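Progress Report: Two-Arm Tabletop Sorting Project
Manell Technical High School, Robotics Club
Submitted to: Kakolier Education Fund
Prepared by: Despina Liapis, club advisor
27 Aug 2021

1. Period covered

This report covers the work paid for under the second installment of the grant. The first installment was reported in 2020 and that report has not changed, except for the purchase of spare gripper fingers, which was moved into this period at the Fund's request.

2. Work completed

The students finished the work cell in the back half of the shop. It has side walls and a back wall, and both arms are bolted to one mounting plate at the front. The first version had no walls. Small items got pushed off the table and the arms had to be stopped each time so someone could pick them up. Run time per session has gone up a good deal since the walls went in.

Both arms are now driven from the same control computer. Last year each arm had its own laptop and the two could not be started together. The students rewrote the start-up script and added a single stop button that cuts motion on both sides. The stop button was tested by the advisor and by the district safety officer before anyone was allowed to run the pair at speed.

The club has 13 active members, working in four teams: mechanical, wiring, software and task design. Two of the teams are led by students who joined last year with no experience. The software team asked for more time on the calibration routine and was given it. That moved the start of task trials back, but the arms now agree on where the table is, and the earlier problem of one gripper coming down too low has not come back.

3. Tasks

The task design team was asked to choose jobs that use ordinary household things and need both arms. They settled on two for this period.

Tray sorting. Small soft items are placed in a divided tray and have to be taken out or put back in a given cell. This is the harder of the two. Coiled and stretchy items change shape when gripped and often hang over into the next cell.

Dustpan clearing. Items are set on or near a dustpan. One arm steadies or moves the pan while the other handles the items. The students first tried this with paper scraps, which were too light to grip well, and moved on to small cloth and plastic items.

A third task, folding a printed cloth, has been started but there is nothing to report on it yet.

4. Results so far

The students logged 41 full trials of the dustpan task. Most of the failures came from the two arms arriving in the same space, with one waiting on the other until the run timed out. The software team has added a rule that gives one arm the right of way over the middle of the table. It works but it is slow.

Tray sorting has only been run by hand control. The club will not report a success rate until there are enough trials to compare with the dustpan task.

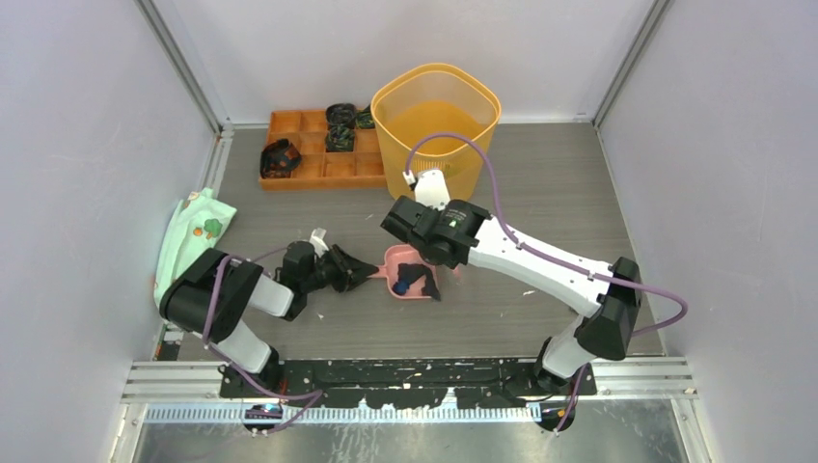 Both arms at the pink dustpan, with the orange sorting tray and yellow basket behind.

5. Problems and delays

Cable routing is still not settled. The cables are long enough to reach in every position, but the slack can catch on things on the table. The wiring team has tried clips along the links and is now looking at a sleeve. Parts for this will come out of the existing supplies line.

The replacement power supply ordered from Hiltavo arrived with the wrong connector and was sent back. The club is using the old one in the meantime. No extra cost to the grant.

Attendance dropped over the summer, as expected. Open shop hours were kept, and the software team did most of its work then.

6. Budget

Spending is within the approved amounts on all lines. The travel line has not been touched. We ask the Fund's permission to move part of it to gripper parts, which wear faster than we planned. A separate request form is attached.

7. Next period

Run tray sorting under program control and log the trials the same way as the dustpan task.

Fit the cable sleeve to both arms.

Show the cell at the Athanasiadis Student Engineering Day in October. Two students will present, and the dustpan task will be run live if the event space allows it. If it does not, they will show recorded trials.

Train the new ninth-grade members on the stop button and shop rules before they work near the arms.

Questions about this report can be sent to Despina Liapis through the school office.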